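Marks on Paper: the Trellwood drawing table
May
By Liya Berhe

I went along expecting to be bored. The notice promised that a plain desk, a sheet of paper and a marker would "quieten the mind", and I've read that sort of thing on the side of too many tea boxes. The sessions run for 90 minutes in the back room at Trellwood, and the rule is that you make one short upright stroke, then another, in rows, changing colour as you please. Hagos Hailu, who set it up, says a full sheet takes over 400 strokes. I didn't check.

My doubts are the usual ones. Is it drawing, or is it just filling in time? Taha Helmy thinks the finished sheets look like weaving. I think they look like somebody keeping a tally, though I'll grant that red and pink next to dark blue is better company than I'd have guessed.

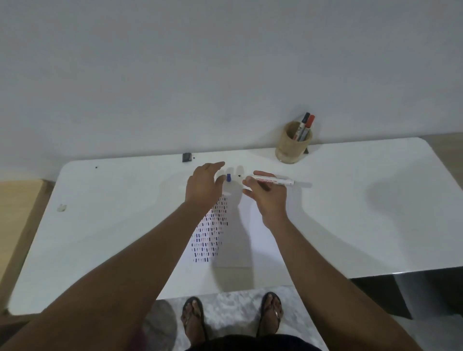
The other claim I'd query is that anyone can do it straight off. My own first rows sloped badly and the gaps wandered, and I had a good deal of ink on my wrist by the end. Nahuel Painemal told me to slow down, and it did help a bit. Whether my mind was any quieter I couldn't say; I was mostly thinking about lunch.

Sheets from the spring sessions go up at Kallthorpe later in the month. Entry is £2.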